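Textile Care and Household Materials
Handout 4: Washing, drying and storing knitted cotton
Course leader: Sabine Hollmann

Last time we spoke about the fibre. Today we speak about what happens to it at home, after the garment has left the shop.

1. Why knitted cotton changes its shape

A T-shirt is knitted, so the yarn lies in loops. In the factory the fabric is pulled long and flat while it is finished, and the loops stay in this stretched form until they meet water. In the first wash they relax. The garment becomes shorter and often a little wider. This is called relaxation shrinkage, and most of it comes in the first washes. Later shrinkage comes mainly from the tumble dryer, where the movement pushes the loops closer together.

Please do not mix this up with felting. Felting belongs to wool, which has scales on the fibre. Cotton has no scales.
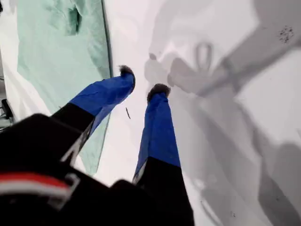
2. Weight of the fabric

The weight is given in grams per square metre. A fabric of 300 is heavy for a T-shirt and closer to a sweatshirt. It dries slowly, and the seams at the neck and under the arm stay damp longest. Always feel these places before you put the garment away. A drawer with one damp collar in it will smell after a few days.

Light fabrics dry fast but they twist more easily. If the side seam has moved to the front, the yarn had too much twist in it, and ironing will help only until the next wash.

3. Washing

Turn the garment inside out. Close zips on the other things in the load. Wash pale colours together, and wash new dark ones alone for the first time. For normal wear 30 degrees is enough; towels and bed linen can go higher. Too much detergent leaves the fabric stiff, especially in places with hard water such as Tudham.

In our comparison we used two sets of plain shirts, one from the Clirley mill and one from Rizzi. Both were washed in the same machine and dried on a line. The Rizzi shirts kept their length better, but the Clirley shirts had the softer hand. You will find the measuring sheets in the Bruvorell folder.

4. Drying and folding

Shake the garment once, pull the seams straight with your hands and hang it by the hem. Pegs at the shoulder leave marks.

For a drawer, fold both sides to the back, lay the sleeves flat and bring the hem up to the neck. Heavy knits should always be folded, as a hanger will stretch the shoulders.

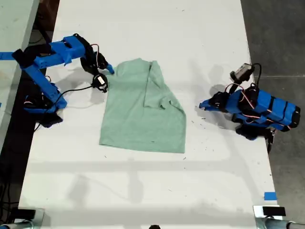 Does fabric softener make a cotton T-shirt last longer?

It makes the surface smoother, so there is less rubbing, but it also leaves a film which takes away some of the absorbency. For T-shirts a small dose is a matter of taste. For towels leave it out.

For next time: bring one old cotton garment with its care label still in it, and read section 5 in the reader, on stains.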